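Furniture Design 2 – Course Handout
Unit 3: Seat height, seat pitch and the gas column
Instructor: Montserrat Bermúdez
Revised 2024-06-29

Scope

This unit covers height-adjustable stools for kitchens, bars and drafting rooms. Fixed-height seating was treated in Unit 2 and is assumed. Bring your own section drawing at full scale.

1. Terms

Seat height is measured from the floor to the highest point of the front third of the seat, with no load. Loaded height is measured at the same point with a test weight in place. The two values differ on any upholstered seat, and drawings must state which one is given.

Stroke is the travel of the column between its lowest and highest positions. Seat pitch is the angle of the seat from horizontal, positive when the front edge is higher.

The footrest drop is the vertical distance from the seat to the top of the footrest. On a stool with a footrest fixed to the moving part, it stays constant. On a stool with a footrest fixed to the base, it changes with every adjustment.

2. Case: the Koketti stool

The Koketti was drawn for the Cikholm company as a single model that would serve both counter and bar. The first prototype had a ring footrest welded to the outer tube. At the top of the stroke, shorter sitters could not reach it. The second prototype moved the footrest to the inner tube, which solved the reach but let the ring strike the base at the lowest setting.

The production version keeps the moving footrest and limits the stroke with a collar. The lowest seat height is 507 mm. Note that the collar is a separate part and can be left out by an assembler – the assembly drawing must show it, and the parts list must name it.

3. Base diameter and tipping

A wider base resists tipping but gets in the way of feet and of neighboring stools. Work from the worst case: seat at full height, sitter leaning back, load at the rear edge. Draw a line from the load through the edge of the base. If the line of force falls outside the base, add diameter or add weight low down.

The Ramasamy base, used in the workshop, is a flat steel disk with a rubber ring underneath. Its weight sits close to the floor, so a small increase in thickness has a clear effect. Compare it with the Flenitz base, which has a raised center and a thinner rim.

4. Covers and upholstery

Removable covers need a seam allowance that matches the seat edge radius. Piping hides small errors in alignment, but it adds thickness at the front edge, where the thigh rests. Mark the piping in the section and include it in the seat height.

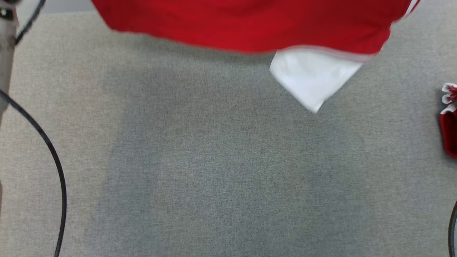

5. Exercise

a. Draw the section of a stool with a moving footrest. Show the column at its lowest and highest positions.
b. State the stroke, the footrest drop and the unloaded seat height.
c. Check tipping for a load 20 mm in from the rear edge of the seat.
d. Change the base from the Ramasamy type to the Flenitz type and repeat the check. Keep the total weight the same.

Hand in one sheet, drawn in pencil or printed in black. Dimensions in millimeters. Section lines at a single weight – no shading.

Reading for Unit 4: the chapter on swivel plates in the course binder, with the errata sheet.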